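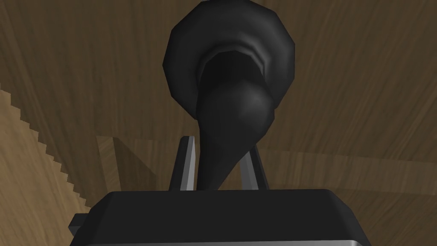 Wednesday, 8.40 am

Batch 8 of the wheat paste is out of the fridge. Smells fine, a bit stiff. Let it down with 200 ml of water and sieved it twice. Still a few lumps at the bottom of the jug, so strain again before using it on anything thin.

Rurnar ledger: spine lining off, sections 1 to 5 lifted without tearing. Section 6 has old animal glue right into the fold. Left it under a damp poultice until after lunch, then another go with the bone folder. Came away in flakes. Page 253 has a split at the gutter, mended with the light tissue.

Su-bin Jin asked which board we used on the Zamora volumes. It was the 2 mm grey, grain running head to tail. There are five sheets left on the lower rack, please don't cut them for packing.

Press is slipping again on the left side. Grease didn't help.

To do: order linen thread, trim the endpapers, ring Tinus about the calf offcuts.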